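Subject: Re: [Draltport-Racing] Vinard's next start

Hi all,

Sorry to be slow getting back to this, we had family staying and I only sat down with the entries this morning, with a big pot of coffee and the dog on my feet.

On Friday one of you wrote:

> Does anyone know if Vinard is still being pointed to the
> Costach Handicap? I heard the barn might wait for the
> turf race in March instead. Seems a shame after that
> last work.

I was out at Draltport on Saturday and had a nice long chat by the rail with one of the grooms, and the word is that he's still on for the Costach. He came out of his last race in fine shape (ate everything, then went looking for his neighbor's hay!) and he has been galloping every day. He drew post 4, and I like that a lot, as he hates being hung out wide on the first turn.

The weights are out too. He gets in with 112 pounds, and Namboodiri has to give him plenty. I've loved Namboodiri since he was a two-year-old, so my heart will be pulled both ways, but at the weights I have to side with Vinard.

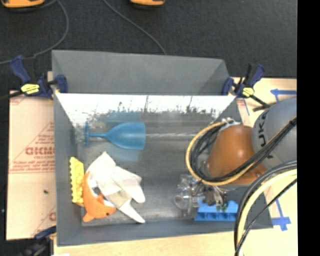

Will the race stay on the dirt if it rains? It was written for the main track, so rain won't move it, and Vinard has run well in the slop before.

I'll be in the grandstand by the paddock end if anyone wants to come say hello. Bring a hat!

Warm wishes to all of you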